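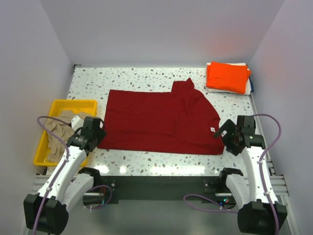

# Running the folding table at an open day

These notes cover setting up and running the two-arm folding demonstration when visitors are in the building. They were first written for the Jesham open day and have been changed a little after each one. They assume you have been trained on the arms and can start and stop them without help. If you haven't, ask to be put on the welcome desk instead.

The demonstration is simple to explain. A garment goes on the table, the two arms fold it, and it joins the stack at the back. Visitors like it more than the faster machines in the main hall, mostly because they all know how to fold a shirt and have opinions about it.

## What you need

- The folding table with both arms fitted
- The yellow tray, for garments waiting their turn
- A box of clean clothes (see the next section)
- The floor tape and two rope stands
- The laptop with the Bavby control program on it
- A lint roller
- The printed card that says what the arms are doing, in large type

The lint roller gets forgotten every year. White table, dark shirts, bright lights.

## Choosing the clothes

Short-sleeved shirts and plain tops work best. Avoid anything with a hood, a zip or large buttons. Stretchy sports tops slide about and the second fold tends to open up again.

Use strong colours if you can. Dark red, orange and blue all show up well against the speckled top, and people standing at the back can tell what is going on. White on white works for the arms but is dull to watch. Put the white things through first, before the doors open, so there is already a small pile in the corner when people arrive. An empty table looks as if the demonstration hasn't started and people walk past.

Bring 18 garments. That is enough for a morning session without anyone having to unfold things in front of visitors. Wash them beforehand without fabric softener, and take them out of the dryer promptly. Deep creases confuse the edge finding.

Leave the labels in. Someone cut them out one year to make the shirts look tidier, and for the rest of that day we had trouble telling the inside of a plain top from the outside when loading.

## Setting up the table

Allow 70 minutes from opening the door to being ready. It can be done faster, but then the warm-up gets skipped.

1. Check that the table is level and the wheels are locked. Push it from each side. It should not rock.
2. Wipe the top with a dry cloth. Don't use spray, as it leaves a film and the fabric drags on it.
3. Look along the front mounting plate and check that the bolts at both bases are tight. Finger tight is not tight.
4. Follow each cable by eye from the base to the gripper. There should be a loose loop at every joint and nothing pulled straight. If a loop hangs low at the front, make sure a passing knee or pushchair can't catch it.
5. Put the tray on the left. It can overhang the edge of the table a little, but it must not tip when you press on the outer rim.
6. Clear the back right corner for the stack.
7. Switch on at the wall, then at the table. Wait for the indicator lights at the front before touching the laptop.
8. Open the control program and choose the open day profile. This runs the arms slower than the workshop profile. Don't change it because somebody asks to see it go faster.
9. Run the empty cycle twice with no cloth on the table. Listen as well as watch. A clicking noise at the wrist means the gripper needs reseating.
10. Fold two garments before letting anyone in.

If step 10 goes badly, go back to step 2. It is nearly always something on the table top.

## The rope and the floor tape

Put the tape on the floor 2 metres from the front edge of the table and set the rope just behind it. The walls of the booth take care of the back and sides, so the front is the only place people can gather.

Small children will go under the rope. One person should stand by the right-hand stand for the whole session and do nothing else. The person on the laptop can't do both jobs, and the person talking to visitors will be looking at the visitors.

Test the stop button before the doors open and again after lunch. Everyone working on the stand presses it once, so that everyone knows how stiff it is.

## Running a fold

Only load a garment when both arms are parked. Lay it flat on the middle of the table with the collar at the back and smooth it once with your palm. Don't smooth it repeatedly. Step back behind the line, say "clear" out loud, and start the cycle.

The arms work from the two sides. A sleeve and side go in first, then the other, then the bottom comes up. Part-way through, the shirt often has an uneven top edge, with the collar standing up in a lump. This worries people who have not seen it before. Leave it alone. The last fold usually takes care of it, and if it doesn't, the shirt still stacks.

Keep the next garment in the tray, crumpled. There is no need to lay it out neatly. Picking up a crumpled cloth is harder than folding a flat one, and the visitors who work with machines will know that and want to see it tried. On the open day profile the pick-up from the tray is a separate routine, so start it by hand when you have a good crowd.

Run six garments, then take a short break. The motors don't need it but the people do, and a gap lets the crowd change over.

## What to say

Keep it short. Most people stay for one fold and a question. Something along these lines is enough:

"These two arms are folding a shirt. Each one has a gripper that can pinch the cloth. Cloth is difficult for machines because it never sits the same way twice, so the arms have to check where the edges are each time."

Then stop talking and let them watch. There is no need to fill the quiet while the arms are moving.

The questions are much the same every time.

**Is it faster than a person?** No. Say so plainly.

**Can it do socks?** Not with this setup. Pairing them is a separate job from folding.

**Can it do a fitted sheet?** No. This gets a laugh whatever you say.

**What happens if it drops something?** The cycle stops and someone puts the garment back. If it happens during your session, let people see you do it – park the arms first, then reach in.

**Can I buy one?** Take their details on the sheet and pass them to the Pichler desk near the entrance. Don't give a price.

**Will it hurt me if I touch it?** It could pinch. That is why there is a rope.

Teachers with a school group may ask for a longer talk. Point them to the timetable on the door and offer the quieter slot after 3 pm. A group of over 18 won't all be able to see from the rope, so split them in half and send the other half round the Ilix stand first.

## When things go wrong

**The gripper closes on nothing.** The cloth has shifted. Park both arms, lay the garment out again and restart. If it happens twice with the same garment, put it at the bottom of the box.

**The gripper picks up two layers when it should have one.** Usually a thin fabric. Let the cycle finish if it looks safe. The fold will be lopsided and visitors don't mind.

**The stack leans.** Take it down between cycles and rebuild it with the widest piece at the bottom. Don't straighten it by hand while the arms are live, even though it is in the far corner and looks out of reach.

**A fold comes out badly in front of a crowd.** Carry on. Shake the garment out, put it back in the tray and say it will have another go later. People are interested in the failures and will often stay to see the second attempt.

**One arm stops and the other doesn't.** Press stop. Don't try to work out why with visitors at the rope. Put the card up that says "Back shortly" and restart everything from step 7.

**The program shows a camera warning.** Check the lights in the hall first. If somebody has opened the big doors and let the sun in, the table top glares. Ask for the doors to be closed or pull the side blind across.

## Packing up

Park both arms and wait until they have stopped fully before switching off at the table, then at the wall. Support each gripper with a hand as the power goes, in case it settles downwards.

Count nothing, just put all the clothes in the box, including whatever is left in the tray. They need washing again before the next session, folded or not. Roll up the rope, lift the floor tape the same day (it marks the floor if left overnight) and wipe down the table top.

Write in the log which garments gave trouble and what the arms did with them. One line each is fine. The log lives in the top drawer under the laptop, along with the spare gripper pads and the key for the wheel locks.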